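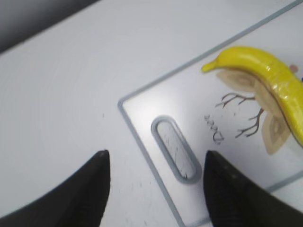

Photo: Yolandi Shabalala

Review: Fedoruk two-finger gripper, seen at the Undano open day

Undano opened its Urkthorpe workshop to visitors on June 14, 2024, and gave most of the floor to the Fedoruk gripper. I had 80 minutes with it, long enough to form a view on everything except wear.

The fingers are matte black with a light texture, narrow at the tip and wider toward the base. The taper matters on a flat surface. With a toy banana on a cutting board, the tips have to come down close to the board without the wider part touching first. Glossy plastic is a fair test, as it slides when the two fingers do not close evenly.

Of 8 attempts I asked for, the gripper held the banana on all but one. The miss came from an approach square to the board, with the fruit lying at a diagonal. The operator turned the wrist to match and repeated it without trouble.

The wrist camera is useful for lining up. It shows both tips and the gap between them. Glare on shiny objects is a weakness, and the Nulitz control software has no exposure setting that I could find. Menus are plain – three levels at most – and respond quickly.

Price as quoted on the day was $1,446 with one pair of fingers. Spare fingers ship from September. The manual is thin on calibration, and the cable exits on the side where I would least want it. Good hardware, average software. I would wait for the next Nulitz release before ordering.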